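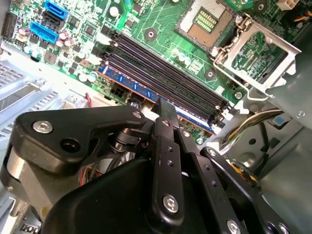

Ngozi Edet told us at the last club night that pushing harder is never the fix, and she's probably right, but we have three weeks left and I'm out of ideas so asking here.

Student project, second year. Task is memory install and removal on an old desktop board, board stays in the case. Arm has a two finger gripper, small camera at the wrist. Picking up the module works fine. Getting it lined up over the slot works most of the time. Then it goes down, one end goes in, other end rides up, and the gripper slips along the module. Or the arm faults out and we start over.

Stuff we tried
– slower approach, no change
– rubber on the fingertips, better grip but now it wont let go cleanly
– coming in at a steeper angle to miss the case wall, made it worse I think

We did 20 runs with the Pomley controller on default settings and got seven full seats. Judges want to see it repeat. Is this a force problem or an alignment problem? And does anyone open the latches with the gripper or do you do that by hand before the run? Rules don't say.

Posted by Tipene Pearce

Both. Sorry.

We had the same task in our class in November. What fixed most of it was not trying to seat the whole module in one push. Go down until you feel contact, stop, let go. Close the fingers, move over one end, press there till the latch comes up. Then the other end. Two small presses. Our arm could not do the one big press at all, it just bent itself out of line and the module went with it.

For alignment – don't trust the position you saved yesterday. Have the camera find the slot ends each run. Light colored latches on a dark slot are easy to pick out, way easier than the slot itself. We used both ends and took the line between them. If your board has more than one slot side by side put in a check that you're on the right one, we were off by one slot for a whole evening and blamed the gripper.

Also the notch. Module only goes one way round. I know you know. Check anyway.

Latches we opened by hand before each run and wrote that in the report, no one minded. Ask your judges first though.

Don't practice on a board you care about. And keep the fingers well away from the CPU socket if its open, park the arm on the other side between runs. We wrecked the pins on one that way, my fault, bad home position.

Posted by Siu-ming Chien

buy a force sensor

Posted by Suleiman Afolabi

Sensor is nice but you can get by without. Read the motor current and set a cutoff. Ours jumped pretty clearly when the module bottomed out. Took 200 presses to get a cutoff we beleived in, do them on a scrap board with the power off and unplugged.

On the rubber – cut it back so it only covers the inside of the fingertip, not the end. Ours was catching on the module on the way up, sounds like the same thing. And open the fingers all the way before you lift.

Steep angle is your worst one I'd say. The press has to go straight into the slot. If the case wall is in the way turn the case, not the arm.

Posted by Tanko Adeyemi

Turned the case and did the two presses, 16 out of 20 tonight. Still slips on the second end now and then. Will try the current cutoff next, thanks all.

Posted by Tipene Pearce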